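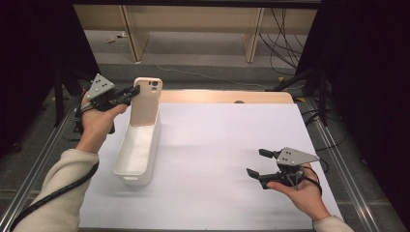 Storage and work surfaces: notes from the Skuredico sorting bench

Page kept by Svenja Pfeiffer. Last revised 13th June.

This gallery covers the sorting bench and the small items that pass across it: phone cases, trays, lids, cable ties and the furniture they are handled on. The bench was set up in September to try out container sizes before the Tamayo stockroom was refitted. The question was a plain one. Which container should a phone case go in, which way up should it stand, and how much clear table does a person need beside it?

Entries are kept short. Measurements are in millimetres. Suggestions for further entries go to Milagros Guzmán, who holds the parts list.

Containers

Long open-top trays were preferred to square tubs. A case stood on end in a long tray keeps its upper part above the rim, where the colour and the camera cutout can be read without lifting anything. Laid flat, the same case hides whatever is under it, and the bottom item tends to stay there until stocktaking.

The stockroom order was for 200 trays in one length only. A second, shorter length was considered and dropped, as mixed lengths do not share a shelf well. White was chosen over clear. Clear plastic shows scratches within a few months and labels are harder to read against it.

Trays are set down with the slot handle towards the person using them. Jhonatan Muñoz asked for this to be written into the bench sheet after the shelves were filled both ways round and half the handles faced the wall. It is now line 14.

Cases

Cases are sorted by model first and colour second. Pale pinks and creams are kept apart in the stockroom, as the two are easily mixed up under warm lamps. Cases with two lens openings and cases with three go in separate trays even where the outer size is the same. The total on the current list is 500, of which 101 are discontinued and waiting for a decision from Vetetti.

Table surface

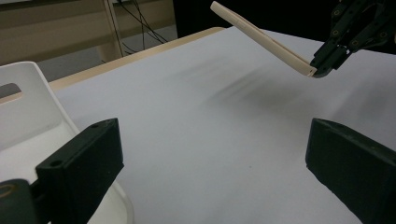

Surface colour matters more than surface material for this kind of work. Dark tops were tried first and small black parts were lost on them daily. A pale, matt covering is now standard, and it is changed when marked. Glossy coverings were rejected on account of glare. On the matt white, shadows spread out softly and stay grey, so the edge of an object can still be picked out beside them. The beige wood-toned strip along the table's edge is left uncovered, as it gives a clear line to work back from.

Coverings are smoothed from the middle outwards. Tape goes on the underside only. Shirley Inskip has a note on adhesives in the Stiris folder — the low-tack type is the one to order.

Seating

White plastic chairs, one-piece, with a handle cutout near the top of the backrest. The cutout is the reason this pattern was kept when the padded chairs went: a chair can be moved one-handed while the other hand holds a tray. They wipe clean with a damp cloth. Solvent cleaners dull the finish and should be kept off them.

Chairs are put back at the table at the end of a session and are not used as extra shelving.

Still to be added

Lid types, with fit notes (Sheyla Villanueva).
Label positions on the long tray.
Shelf spacing for the Tamayo stockroom, once the uprights have been fixed.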